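The quiet end of the packing hall

At the Sillgate works, the part of the building that used to be loudest is now the part where people go to take phone calls. Gultska makes small fittings for kitchens and bathrooms, and for years the last job before dispatch was done by hand on two long benches: pick the parts out of trays, check them, put them in a bag, seal the bag. It employed 40 people across the shifts. Most of them disliked it.

The benches came out in February. In their place are white booths, each with a table and one arm, supplied by Fitmont and programmed on site. The arm takes parts from a tray and sets them out on the table, where they are checked, and then it bags them. When a job finishes the table has to be clear before the next tray is sent in, and a person still signs for that.
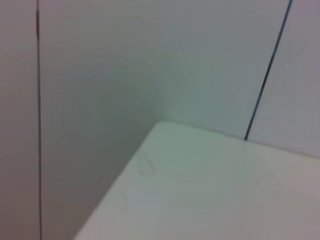
A table inside one of the Sillgate booths, with nothing on it. There is a faint mark near the corner.

Clearing and wiping down is written into the shift now. Packers who spent their day filling bags look after several booths each. They load trays, deal with stoppages, clean the tables and decide whether a mark matters. A smear can be left until the break on some jobs. On others, mainly the small pale washers, it means stopping and getting a cloth.

The company says no one was made redundant. Of the 40, most stayed in the hall, a few moved to the stores, and others left and were not replaced. The union branch accepts that account but says the work has become harder to price. The old grade was based on bags per hour. The new one, agreed after a long summer of meetings, is based on training, and it takes 2 weeks in the booths to reach it.

Older staff are divided. Wrists and shoulders are better, and several people have said so without being asked. The complaint heard most is about company. At the benches you stood opposite someone and talked all day. The booths are spaced apart, and the walk between them is mostly done alone.

There is also the manual. The Hwang software that runs the arms came with 136 pages of instructions, and the shift leads have cut these down to a folder of cards kept by the door. Management would like the folder on a screen. The packers want it left where it is.

A second row of booths is planned for the space beside the loading bay.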